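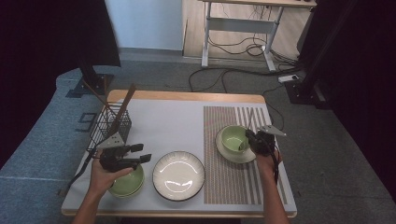 阅读时间：约 13 分钟

栏目：新闻稿 / 平等与反歧视 / 数据标准

Unnithan 研究所发布 Zultulton 登记规范第 2 版，统一宗教与族裔歧视事件的记录口径

Pruserham，2025年11月25日——Unnithan 研究所今日发布宗教与族裔歧视事件登记规范“Zultulton”第 2 版。规范适用于地方政府投诉窗口、公共服务机构、学校管理部门及社会组织设立的求助热线，规定了事件受理、分类、去重、匿名化和汇总公布各环节的最低要求。规范全文、字段字典和登记表模板自发布之日起可供免费取用。

第 2 版在 Pruserham 与 Stimby 两地的试点基础上修订。试点于九月结束，参与机构共 40 家，包括市政投诉窗口、公共图书馆、社区诊所、中学和若干社会组织。参与机构在试点期内采用同一份登记表，原有内部系统保持运行，两套记录在试点结束后由研究所逐条比对。

修订背景

两地过去采用各自的登记办法。Pruserham 的市政窗口按投诉所涉部门归档，事件是否带有针对特定宗教或族裔的成分，只在备注栏中以自由文本说明。Stimby 设有单独的歧视投诉表，但表内的类别混合了行为方式、受害群体和发生场所，登记员只能选择其中一项。同一件事，例如租户因宗教服饰被拒绝看房，在 Pruserham 归入住房类，在 Stimby 可能归入服饰类，也可能归入拒绝服务类。两地年度报告中的数字因而无法相加，也无法比较。

社会组织的记录另有一套问题。求助热线以来电为单位计数，同一当事人多次来电会形成多条记录；市政窗口以案卷为单位计数，一份案卷可能包含发生在不同时间的多起行为。部分组织会把网络上的公开言论计入总数，部分组织只登记有明确受害人的事件。上述差异大多没有写入公开报告，读者看到的只有总数。

研究所社会统计组负责人 Jagadeesh Varghese 表示：“登记口径不一致时，总数上升可能来自事件增加，可能来自受理渠道增加，也可能来自计数单位改变。现有报告通常不足以让外部读者区分这三种情况。第 2 版的主要工作是让每个公布的数字都能追溯到计数单位和受理渠道。”

计数单位

规范将“事件”定义为：在同一时间段、同一地点或同一网络平台，由同一行为人或同一群行为人实施的，针对特定个人、群体或场所的连续行为。中断后再次发生的行为应另立事件，并通过关联字段指向前一事件。

“报告”定义为任何一次由当事人、目击者或第三方提交的陈述。一起事件可以对应多份报告，一份报告也可以涉及多起事件。两者分表保存，以编号关联。机构对外公布数字时必须注明所用单位，并同时给出事件数与报告数。仅公布其中一项的，不得标注为符合本规范。

第 1 版允许机构以案卷作为计数单位。试点显示，案卷的开立与合并取决于内部工作流程，与事件本身没有稳定的对应关系。第 2 版取消了这一选项。案卷编号可作为附加字段保留，不参与汇总。

分类结构

第 1 版采用单一分类列表。第 2 版改为分轴编码，每起事件须在以下 5 条轴上分别取值：

一、行为方式。取值包括言语侮辱、书面或图像材料、拒绝提供服务、差别待遇、财产损坏、威胁、人身侵害，以及其他。同一事件包含多种行为方式时，全部登记，并标明程度最重的一项。

二、指向特征。登记行为所针对的宗教、族裔、语言或被认定的群体归属。以行为人的认定为准，当事人的实际身份另设自愿填写字段。当事人被误认为属于某一群体而遭受侵害的，按被误认的群体登记，并勾选“误认”标记。

三、发生场所。区分住房、就业、教育、医疗、公共交通、宗教场所及其周边、商业场所、网络平台和其他公共空间。网络事件须填写平台类型，不要求登记平台名称。

四、行为人类别。区分公职人员在履行职务时的行为、机构或企业的规则与做法、个人行为，以及行为人不明。机构规则造成的差别待遇可以没有具体行为人，登记员不应为完成表格而指定个人。

五、证据状态。分为仅有陈述、有旁证、有书面或影像材料、经其他机构认定。证据状态允许在后续更新，每次更新保留原值和修改日期。

各轴之间相互独立，任何一轴的取值不得由另一轴推定。试点期间曾发现部分登记员在选择“宗教场所及其周边”后，默认将指向特征填写为该场所所属宗教。比对中有一起围墙涂写事件即属此类，所涉文字针对的是附近居住的另一语言群体。第 2 版的电子模板因此取消了轴间自动填充。

动机判断与言论登记

规范不要求登记员判断行为人的主观动机，只要求登记可观察的指向性依据，例如所使用的词语、符号、行为发生的时间与宗教节日的关系、行为人此前的同类行为，以及同等条件下其他人所受的待遇。没有任何依据可以登记时，事件标为“指向性未确定”，予以保存，不计入指向特征的汇总表，但计入总表。

对于涉及国际冲突、外国政府或政治主张的言论，规范设有单独的判定程序。言论以国家、政府、政党或政策为对象，且没有针对特定宗教或族裔成员的内容时，不作为事件登记。言论要求某一群体的成员因外国政府的行为承担责任，或以该群体的成员身份为由施加威胁、排除或侮辱的，按事件登记。介于两者之间的材料须由两名登记员分别判定，判定不一致时提交机构内的复核人，三份意见一并存档。

该程序对所有宗教和族裔群体使用相同的判定问题。附录中的案例库涵盖多种群体，每则案例均列出适用的判定问题、登记结果和理由。研究所说明，案例库用于培训和口径校准，不构成法律意见，登记结果也不代表对行为合法性的认定。

去重与跨机构交换

当事人可能先后向学校、市政窗口和社会组织反映同一件事。第 1 版未规定跨机构去重，各机构数字直接相加会造成重复计算。第 2 版引入匹配码，由事件日期、场所类别、区域代码和当事人自选口令经单向运算生成。机构之间只交换匹配码和非个人字段，不交换姓名、联系方式或陈述原文。 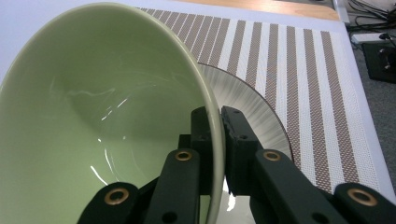
浅绿色釉面碗，近景

当事人拒绝设置口令时，机构不得代为设置，该事件也不参与自动匹配。汇总机构应在报告中单独列出未参与匹配的事件数，供读者判断重复计算的上限。试点中，目击者报告和当事人报告之间的匹配效果较差，原因在于目击者无法提供当事人的口令。对此类情况，规范允许由汇总机构依据时间、区域和行为方式提出疑似重复清单，交原登记机构人工确认。人工确认完成之前，相关记录按独立事件计数，并附疑似标记。

匹配码的有效期以统计年度为限。年度汇总结束后，各机构应删除用于交换的匹配码副本，仅保留本机构的事件编号和关联关系。

匿名化与公布门槛

少数群体人口较少的地区存在间接识别风险。按区域、指向特征和场所交叉制表时，某个单元格内的事件可能足以让熟悉当地情况的人推断出当事人。规范要求，公布表格中任何单元格的事件数低于 5 时，应以符号代替，并对同行或同列的其他单元格作补充遮蔽，避免通过合计数反推。

遮蔽只适用于公开表格。研究者可在签署保密承诺后，在登记机构的受控环境内查阅未遮蔽的汇总数据。个案陈述原文不在查阅范围之内，除非当事人书面同意。

部分社会组织在征求意见阶段提出，遮蔽会使人数较少的群体在公开报告中完全消失。研究所采纳了其中的部分建议，增加了跨年度合并公布的办法：连续 3 年的数据合并后达到门槛的，应在年度报告附表中列出合并值，并注明所含年度。合并后仍未达到门槛的群体，报告应以文字说明已收到相关事件，不给出数字。

受理语言与渠道登记

每份报告须登记受理渠道，包括窗口、电话、信函、在线表格、外展走访和其他机构转介。机构新增或关闭渠道的，应在年度报告中注明日期。渠道变化所在年度的数字应与此前年度分开列示，图表中以断点表示，不得以连续曲线连接。

规范同时要求登记受理时使用的语言以及是否有口译参与。口译由当事人亲属承担的，应予标明。登记员应在陈述记录完成后以当事人使用的语言复述要点，由当事人确认或更正。涉及侮辱性词语时，原词以原文字保存，另附译文，译文不得以概括性表述替代。登记表模板已支持从右至左书写的文字，并修正了第 1 版模板在导出时丢失附加符号的问题。

与处理程序的关系

登记与处理分离。提交报告不构成正式投诉，也不启动对任何个人或机构的调查，除非当事人另行提出。登记员应在受理时告知这一点，并提供当地可用的投诉、调解和法律援助渠道清单。机构依法负有强制报告义务的，应在受理之前告知当事人。

事件被其他机构处理后，处理结果可回填至登记记录，包括未受理、撤回、调解、作出决定和仍在进行。结果字段不影响事件是否计入总数。当事人撤回报告时，可以选择删除个人字段而保留匿名事件，也可以选择删除全部记录。选择后者的，机构只保留一条不含内容的删除日志。

对于公职人员履行职务时的行为，规范要求登记岗与被登记人员所在部门没有直接隶属关系。规模较小、无法满足这一条件的机构，应将此类报告转交汇总机构登记，并在转交前取得当事人同意。

登记员培训与一致性检验

采用规范的机构应安排登记员完成基础培训。培训材料包括字段说明、判定程序、案例练习和受理谈话指引。完成培训后，登记员须对同一组测试材料独立编码，由汇总机构计算一致程度。一致程度按轴分别公布，不得以各轴平均值代替。

试点比对结果显示，登记员在行为方式和发生场所两条轴上的分歧较少，在行为人类别和指向特征两条轴上的分歧较多。行为人类别的分歧集中在由外包企业提供的公共服务，例如由私营公司运营的公交线路。第 2 版为此增加了说明：以行为发生时所履行的职能为准，外包人员在提供公共服务过程中的行为，登记为公职行为，并勾选“外包”标记。

指向特征的分歧多见于宗教与族裔难以分开的情形。规范允许在该轴上多选，并要求多选记录在汇总时单独成行，不得拆分后分别计入各类，以免各类之和大于总数而未加说明。

Varghese 表示：“一致性检验的结果会随材料难度变化，我们不建议用它给机构排名。它的用途是定位需要改写的字段说明。试点中一致程度较低的几个字段，说明文字都已重写，重写后的效果要等下一轮检验。”

版本兼容与过渡安排

采用第 1 版的机构可以使用研究所提供的对照表将既有记录转换为分轴编码。第 1 版中的“拒绝服务”“财产损坏”等类别可以直接对应至行为方式轴；“服饰相关”“节日相关”等类别没有唯一对应项，需要查阅陈述原文后重新编码。无法重新编码的记录应标为“旧版未转换”，保留在总表中，不参与分轴汇总。

过渡期内，机构可以并行使用两个版本，但同一份公开报告只能采用一个版本。过渡期结束后，仅符合第 2 版的登记数据可以提交至 Zultulton 汇总目录。以案卷为单位的历史数字不得换算为事件数，只能作为背景资料引用，并注明原计数单位。

已知限制

登记数据反映的是被报告的事件，不反映实际发生的全部事件。报告意愿受语言、居留身份、对机构的信任和既往经历影响，不同群体之间的登记数不宜直接解释为所受歧视程度的差异。规范要求年度报告在首个统计表之前载明这一限制，并建议与独立开展的受访者调查配合使用。规范本身不包含调查问卷。

网络事件的地域归属尚无统一处理办法。第 2 版以当事人通常居住地作为区域代码，没有明确当事人的网络材料归入“无区域”。这一做法可能使汇总机构对地方性网络群组中的事件登记不足，研究所将在后续修订中继续处理。

此外，规范目前未覆盖由自动化系统作出的决定，例如租赁筛选和招聘初筛。此类情况可暂按机构规则造成的差别待遇登记，并在附加字段中注明涉及自动化处理。

取用方式

发布材料包括规范正文、字段字典、纸质登记表、电子登记表模板、第 1 版对照表、案例库和培训讲义。正文与登记表可以自由复制和翻译，译本应注明所依据的版本。修改字段定义或取值范围的，不得继续使用 Zultulton 名称。

机构如对字段说明有异议，可提交书面修订建议，建议应注明字段编号、遇到的情形和拟议的文字。研究所对收到的建议统一编号，答复与建议原文一并公开，提交者可要求隐去名称。

关于 Unnithan 研究所

Unnithan 研究所设于 Pruserham，从事公共行政记录、社会统计方法和平等政策数据的研究，并维护 Zultulton 登记规范及其汇总目录。研究所不受理个案投诉。

媒体联系：Unnithan 研究所新闻处，Pruserham
技术事项联系：Unnithan 研究所社会统计组，Jagadeesh Varghese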